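Hi Kulap,

Okay, grab a coffee, this is my catch-up on the Srithong card-making grant! I meant to send it last week and then the glitter order showed up and I lost two evenings to sorting it (silver gets EVERYWHERE, I found some in my toast).

So, the numbers. We have finished 739 cards out of the 3,000 we promised, and 86 people have come to at least one session. I know 739 sounds low. The die cuts from Drerkia were three weeks late and we couldn't start the snowflake set without them. They sent nine extra packs to say sorry, so I'm not mad anymore - well, not very.

Spending is fine. Card stock came in under what we budgeted and ink went over, mostly because everybody wants the dark green and those pads dry out so fast. Yasuo Fujimoto has the receipts and will send them on separately.

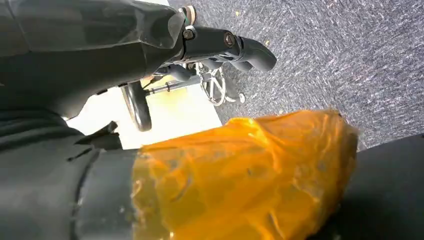
Orange tape, wrinkles and all.

The Tuesday group has gotten really good at heat embossing! Boonmee made a birthday card with a copper fern on kraft and I wanted to keep it for myself. The evening group is slower (lots of talking, very few envelopes) but they're the ones who keep bringing friends, so I'm leaving them alone.

One thing I need from you: can we move the leftover card stock money over to a second die cutting machine? The Skaden is the only one we have and there's a line for it every single week. If you say yes soon, I can order before the holidays and we should reach the full 3,000 by March.

Talk soon, and thank you for the ribbon!!
Amnuay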